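*Notes for my talk at the May meeting. Speak slowly. Drink water before the part about labels.*

## Start

Good evening, thank you for coming. My name is Tirta Manurung and I look after the parts shelves at Hurkik. Izzati Goh asked me to give this talk after she visited our workshop and saw that people there don't shout "where is it?" so much anymore. I told her I am not a good speaker. She said to bring notes, so I have notes.

The talk is about shelves. I will speak for half an hour and then we can have questions. (If the door is noisy, ask somebody to close it.)

## How it was before

When I started, all small parts lived in deep gray bins. We had 36 of them along one wall. Every bin had a label, and the label was often wrong, for a simple reason: when a bin is deep, a person can throw anything inside and it disappears. I once looked for a cover for most of a morning and it was under a layer of packing paper in the bin for screws.

We also lost parts by scratching them. A plastic cover with a shiny face doesn't like to lie on other covers. From one delivery of 300 we had to put aside a full box for scratches, and the supplier, Wibisono, told us very politely that the covers had left their place in good condition. I believe them.

*(Pause here. People usually laugh about the screws.)*

## What we changed

We took away the bins for the parts we use every day and we put open shelves at the height of the hand. My first rule is that parts which are used together should live near each other. The second rule is that the big pieces go on top and the small ones go on the board below. Big pieces are easy to see and easy to take. Small pieces can be a little in the shade, they don't mind.

The color of the shelf was a long discussion. I wanted white. Izzati has yellow in her own place, Tullillow, and she told me to try it. Many of our parts are black, and on a bright yellow board you find a black part at once, also when you are tired. On the old gray you had to bend down and look. 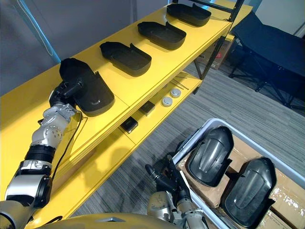

The next point is space between the pieces. Please don't push them together to save room. If you leave a gap the width of a hand, you can lift one cover without touching its neighbor, and you also see quickly when one is missing. My colleagues complained that we were "storing air." I said yes, we are storing air, and we will have fewer scratches. After two months they stopped complaining.

Then the question of which side goes up. For a hollow part, such as a cover or a tray, I prefer the open side up. The outside face is then on the board, so the board must be smooth and clean. We wipe it every morning before the first job. The good thing is that you can look inside and see a broken clip or some dirt before you carry the part to the bench. I know other workshops do the opposite because of dust. If you have a lot of dust, do it their way, or hang a cloth over the shelf in the evening.

## Thin things

Rods, tubes, long pins: I don't have a perfect answer. They roll. At first we put them in a drawer and forgot that we owned them. Now they have a place on a lower board, and I ask people to lay them all in the same direction. It doesn't always happen. If somebody in the room has a better idea, please tell me in the break.

## Boxes on the floor

I know I should say that no box must stand on the floor. We have boxes on the floor too. What I ask is only that a box stays beside the shelf where its contents will go, and that it is emptied within 5 days. We write the date of arrival on the box with a thick marker.

## Labels

*(Water.)*

We tried printed labels from Jorex. They are good labels, and I bought a roll of 500, which was too many. With open shelves you need far fewer of them. We keep one label on the front edge of each board, with the part name in big letters and the name of the person who orders it.

Give every board one person. When it was the job of everybody, the board looked sad by the afternoon.

## For the questions

- Price: I don't remember it exactly, I can send it by mail.
- Heavy parts: lowest board, always.
- If they ask about the deep bins: we still have a few, for rags and gloves.
- Thank Izzati for the color. Give back the microphone.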